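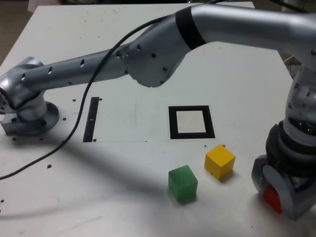
The work table at Grisetti, with the square target and two of the cubes.

1 September 2022

The data room at Grisetti is on the second floor, at the end of a corridor where the bicycles are kept. I came there to speak with the engineer who leads the collection of demonstrations for Plurkix, the company's project on learned manipulation. She asked that I write about the work and leave her name out of it, and I agreed.

I began with the question of what a demonstration is for her. She answered slowly. "It is one complete try, from the start position until the operator says it is finished. The cube has to end inside the black square. We save the camera pictures, the positions of the joints and the opening of the gripper. If one of these is missing, we do not keep the others."

Until now her group has kept 838 demonstrations. She knows this number because she writes it on the board every evening. The number of recorded ones is higher, and she did not want to give it. "It would make people sad," she said.

I was surprised how much of our talk was about operators and how little was about software. The arm is guided by a person during recording, and the learning system later tries to do what this person did. For this reason the habits of the person also go into the data. One of her operators always came to the cube from the same side. After training, the arm did the same, even when another cube was standing in the way.

"We first thought it was an error in the program," she said. "We looked for it for 12 days. Then I watched the recordings one after another, and I saw his hand in all of them. He is a very good operator. He was only too regular."
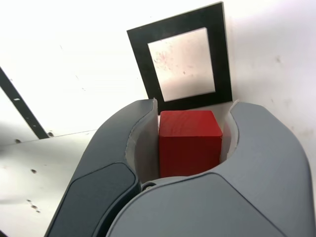

She has since changed the instructions. Each operator now works for 70 minutes and then stops, and the starting places of the cubes come from a printed list. The operator may not choose them. I asked if people accept this. She said that they complained in the first week, mostly about the list, and that later one of them asked for a longer list.

The question of the grasp took more time. In her opinion, a learning system needs to see grasps that are not beautiful. If the cube sits a little crooked between the fingers and the operator corrects it, she wants to keep that recording. "In the beginning we deleted such things. We wanted clean examples. But then the system does not know what to do when it is in a bad situation, because we never showed it one."

And if the cube falls? "If the operator picks it up again with the gripper, we keep it. If he picks it up with his hand, we throw it away."

The colors have their own history. The first plan came from Stinbridge, the partner that pays for a part of the work, and it asked for a single red cube. She wanted others on the table as well, so that the system has to decide which one to take. Stinbridge agreed after a call which she described as long. The written task is still short: put the red cube in the square.

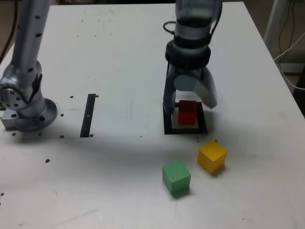 Red cube in the square, yellow and green left on the table.

I asked whether the marks on the table disturb the training. She has thought about this. The surface is scratched and there are screw holes in it, and a colleague proposed a new plate. She refused. Half of the data was already recorded on the old one, and a change in the middle would divide the set into two parts which are difficult to compare.

Each recording is checked by a second person, who gives it a mark from one to 5. A recording with the lowest mark is removed. She would like to have two people for the checking, but there is no budget for this before December.

At that time a second site, Tautahi, should begin to record with the same list and the same rules. She expects that the first weeks will be difficult. Lamps are different, tables have a different height, and people explain the rules to each other in their own words. She has written a guide of nine pages and is trying to make it shorter.

I wanted to know when she will have enough. She looked at the board before she answered. "I train with half of the data and then with all of it. When I see no difference between the two, I will stop and change the task. Now I still see a difference."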